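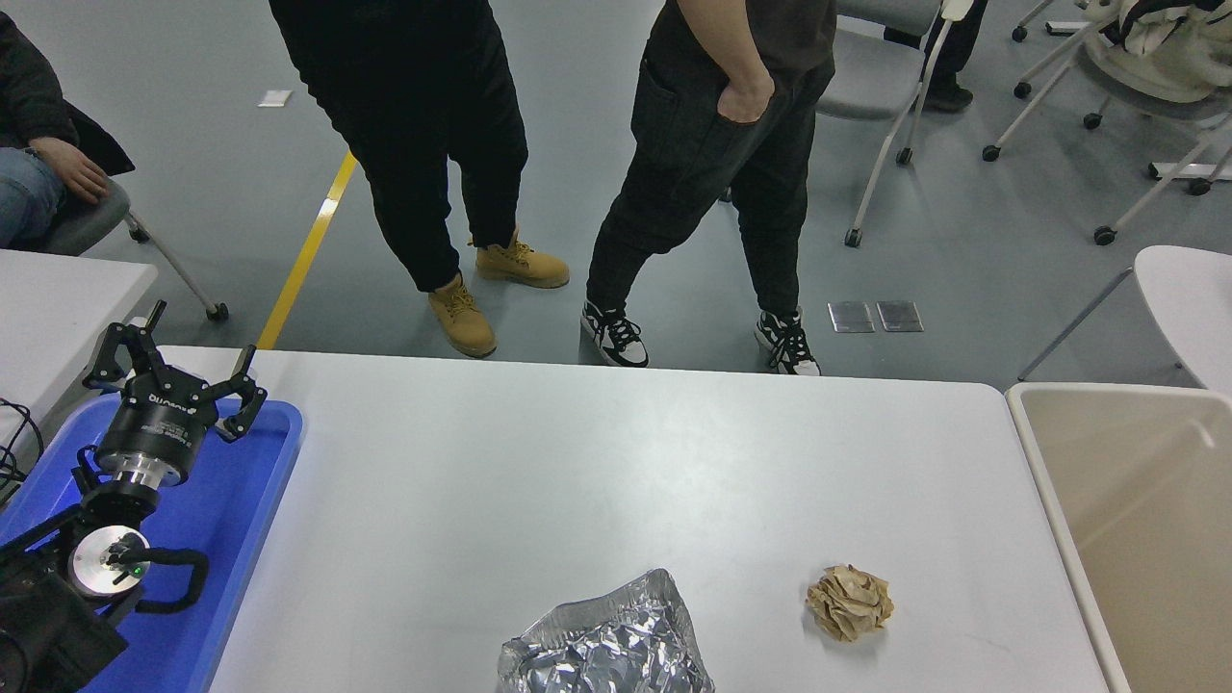 Foil and brown paper on the sorting table, arm at the left.

Revision 2 of the bench rules

I have rewritten the rules for the sorting table. Revision 1 ran to a single page and had been amended by hand in so many places that two people could read it and come away with different stop procedures. Revision 2 is longer. It applies to the trash-sorting trials on the Skivley setup at Cunow, and to any other setup where people work on their feet next to an arm at table height.

It is a house document. It sits underneath the risk assessment and does not replace it. If the two disagree, the risk assessment wins and I would like an email.

Speed

The tool speed limit is 200 mm/s whenever anyone is within reach of the table. This is set in the controller's safety configuration and is password protected. It was previously set in the trial script, where it could be overridden by whoever edited the script last. Twice in February someone did exactly that, in both cases to shorten a long run, and in both cases without telling the person standing opposite.

The limit applies to every arm that can reach the table, including one that is parked. A parked arm with drive power on is treated as a moving arm. Several readers of the draft objected to this. The status light tells you the joint has power and tells you nothing about what the program will do next, so the wording stays.

Items

Only items from the approved list go on the table. The list at present covers paper cups, crumpled paper and household foil. Cups are empty. Foil is clean, and has no cut edge folded outward. Food containers are excluded until we have agreed on a cleaning procedure for the finger pads.

Items are spaced so that the open fingers can come down over one without touching its neighbor. I have not put a number on this. The two gripper types have different opening widths, and a number that suits one would be wrong for the other. 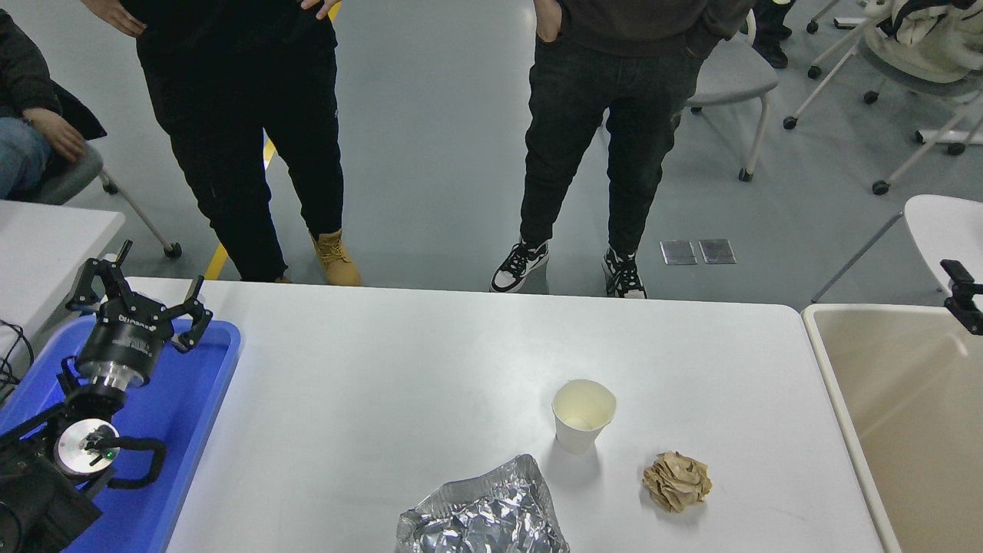 Placement is done by hand, with the program paused and the arm at its rest pose. The person placing items calls "clear" when both hands are back off the table. The operator repeats it, then resumes. If the operator does not repeat it, the word has not been heard and the sequence starts over. This slows each reset by a few seconds. Over the 173 resets I logged, it accounted for far less lost time than the foil did.

Foil deserves its own paragraph. It deforms under a light grip, comes up in strips, and gives the depth sensing trouble wherever it reflects the ceiling lights. When a grasp on foil fails, do not reach in to reshape it during the retry. Let the retry finish or stop the program. Of all the rules on the old sheet this was the one most often broken, mostly by me.

Position of people

Observers may stand at the far side of the table. They keep their hands off the tabletop and off the bins while a program is running. They do not lean over. Anyone seated nearby keeps the chair outside the reach of the arm, casters included. Chairs on casters drift, and the sheet now says to check them at every reset.

The floor stripe is not the cell boundary. It predates the table. Visitors assume otherwise, so the operator tells them at the door.

Cables

Cables on the arm need enough slack for the full range of the wrist, and no loop may hang low enough to catch a tray rim. Cables leaving the table go down and away from the side where people walk. Vilja Tikkanen checked the first draft and asked for a full wrist rotation at low speed before the first trial of the day, watching the cable and ignoring the gripper. I have added that as a mandatory check.

Two arms over one table

With a second arm in use, one program owns the table. The other arm may hold position or move in its own half. Ownership is passed explicitly and recorded in the log with a time. Collision checking between arms stays on even when only one is commanded.

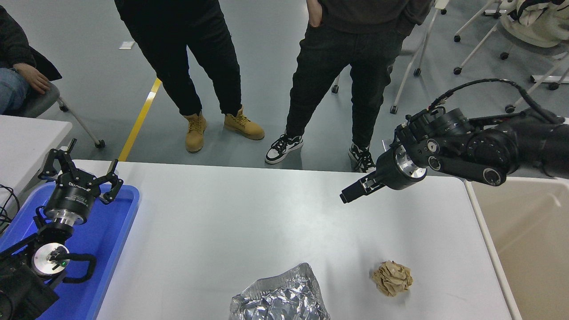
Stopping

Any person in the room may stop a run for any reason and is not asked to justify it before the arm is still. The stop is recorded afterward in one line: time, who, what they saw. Restart is by the operator only, after walking around the table once.

Open items

The sheet does not yet say who empties the bin, or when. It also has no rule for changing a gripper in the middle of a session. My draft wording requires drive power off, the payload values re-entered and read back aloud, and five dry cycles without items. Morska uses a longer version with a signed form. I am reading through it and will put whatever survives into revision 3.

Comments on the wording of the "clear" call are welcome until the end of the month.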